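**衣物折叠**是洗涤、晾干之后、收纳之前对衣物进行整理的一道工序，通过将织物沿一定的线反复对折，使其成为尺寸相近、边缘规整的平面体，便于叠放、搬运和取用。在家庭中，衣物折叠属于日常家务；在洗衣业、旅馆业、服装零售业及医疗机构中，则属于有明确规格的作业环节。本条目以针织圆领短袖衫（俗称T恤）为主要对象，兼及衬衫、长裤与床品。

## 名称与范围

汉语中“叠”“折”二字在衣物整理的语境下常可互换，北方口语多用“叠衣服”，南方部分地区及书面语亦作“折衣服”。行业文件中一般将“折叠”与“整形”分开：整形指抻平、对齐、消除扭转等准备动作，折叠指沿折线翻转织物的动作本身。卷收（把衣物卷成筒状）有时被归入折叠，有时单列为一类。

悬挂收纳不属于折叠，但二者在实际使用中互为补充。厚重外套、易留折痕的衬衫和有垂坠要求的裙装多悬挂，针织衫、内衣、毛巾和床单多折叠。针织衫长期悬挂时，肩部会因自重而变形。

## 织物特性与折叠的关系

针织物由线圈串套而成，具有较大的延伸性，抻拉后能够部分回复，但沿横向和纵向的延伸量并不相同。梭织物由经纬纱交织而成，尺寸较稳定，折线清晰，折痕也较难自行消退。因此，针织衫折叠的困难主要在于定形，梭织衬衫折叠的困难主要在于避免压出多余的痕迹。

棉质针织衫自洗衣机或烘干机取出时，通常呈团状，袖口可能翻入衣身，前后两层之间亦常有错位。若不经整形直接折叠，内层的皱褶会在叠放的重量下固定下来，穿着时表现为斜向的纹路。烘干后及时取出、趁余温抻平，可以减少这类皱褶。

## 整形

整形的第一步是辨认衣物的部位。成团的T恤缺少明显的轮廓，操作者一般先寻找领口、下摆或袖口中的任意一处，再沿边缘推移至相邻的部位。领口有罗纹，厚度和弹性与衣身不同，凭手感即可分辨；下摆为双层车缝，边缘较长，也较容易找到。

第二步是提拉展开。常见的做法是双手分别捏住衣物上相距较远的两点，向两侧施力，使中间的织物受力张开，其余部分因重力下垂。如所捏两点不在同一条边上，衣身会沿对角方向拉紧，并在中部形成松垂的褶，此时需放下一侧，重新选取抓握点。 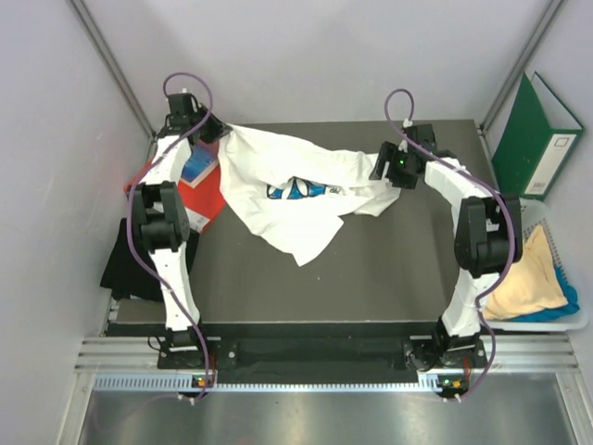 抓握点以两肩或下摆两角为宜。捏住两肩时，衣身自然下垂，前后片在重力作用下大致对齐，轻抖数次即可平铺于台面；捏住下摆两角时，领口与袖子朝下，适合随后将衣物由下向上铺放。单独捏住一只袖口提起，则会使衣身扭转，一般只用于翻正袖子。

第三步是铺平。衣物落在台面之后，用手掌自中央向四周推抚，把空气和皱褶赶至边缘，再分别拉直两侧缝线。推抚的力度不宜过大，以免针织线圈被拉斜。

## 主要折叠方法

### 长方折法

长方折法是家庭与零售业中最普遍的方法。衣物正面朝下平铺，将一侧衣身连同袖子向背面中线折入，袖子反折回来与侧边平行，另一侧同样处理，得到一个长条；再将长条自下摆向领口对折一次或两次，翻转后正面朝上。成品的宽度由两侧折入的多少决定，高度由对折的次数决定。

零售陈列多使用折衣板控制宽度。折衣板置于背面中央、领口下方，两侧衣身沿板边折入，抽出板后再作最后一次对折。

### 三点折法

三点折法又称快速折法。操作者在平铺的衣物一侧，于肩部、衣身中段和下摆取同一直线上的三点，一手捏肩部，一手捏中段，再将捏肩部的手越过另一手，同时捏住下摆，随后提起并抽直，使衣物一次完成两道折叠，最后将余下的袖子压在下方。该方法速度快，但对平铺的质量要求较高，三点偏离直线时，成品会出现斜角。

### 直立折法

直立折法以长方折法为基础，将长条再折为三段或四段，使成品能够以折边朝上的方式竖立于抽屉中。其优点是各件衣物可同时看到，取出一件时不影响其他。材质过于滑软的衣物不易站立，需以隔板或收纳盒辅助。

### 卷收法

卷收法多用于旅行装箱。衣物折成长条后，自领口向下摆卷紧，也可预先将下摆外翻一段，卷至末端时反套包住全卷，使其不致松散。

## 其他衣物

长袖衬衫折叠前应扣上领口及若干纽扣，袖子在背面沿侧边向下折直，避免在肩部形成过厚的叠层。长裤以左右裤腿相叠、裆部凸出的三角向内折平为先，再由裤脚向裤腰折叠。有裤线的西裤应以裤线为折边，折叠的次数宜少。

床单和被套面积较大，传统上由两人各执两角相向对折。松紧床笠须先将四角逐一套合，再以套合后的角为基准折成长方形，松紧边朝内。

## 机构作业

商业洗衣房通常将整形、折叠和码放安排在相连的台面上。台面高度以操作者肘部略低处为宜，表面应平整无毛刺，颜色宜与常处理的织物有明显差别，以利于辨认边缘。白色织物配深色台面，深色织物配浅色台面，是较常见的安排。

洗衣服务机构莱尔塔里（Leltari）编制的内部作业手册将T恤成品的宽度定为30厘米，并规定同一叠内的领口应朝向一致。该手册由塔马拉·科斯秋克（Tamara Kostiuk）主编，其中整形一章的篇幅长于折叠一章。据手册附录，其马奇韦（Mudgway）分部在一次为期一天的工时记录中共处理各类织物1,204件，其中圆领短袖衫400件，用时主要消耗在从成团状态中寻找领口和下摆的阶段。

利奥妮·怀特洛（Leonie Whitelaw）在为戈农（Gornon）家政学校编写的教材中主张，初学者应先单独练习提拉与铺平，熟练后再学习折线的位置。教材建议以尺寸较大的旧T恤作为练习材料，并把三点折法放在长方折法之后讲授。

## 收纳与保管

折叠后的衣物应在完全干燥的状态下入柜。叠放时重者在下、轻者在上，叠层过高会使底部衣物压痕加深，取用时也容易倒塌。长期存放的针织衫宜每隔数月重新折叠一次，并略微改变折线的位置。换季衣物多在12月前后完成整理，入箱前需清洗，避免残留汗渍在存放期间泛黄。

白色棉质衣物不宜与未经处理的木板或普通纸张长期接触，可在其间衬以无酸纸或洗净的棉布。

## 参见

- 熨烫
- 洗涤标志
- 针织物
- 收纳家具
- 床上用品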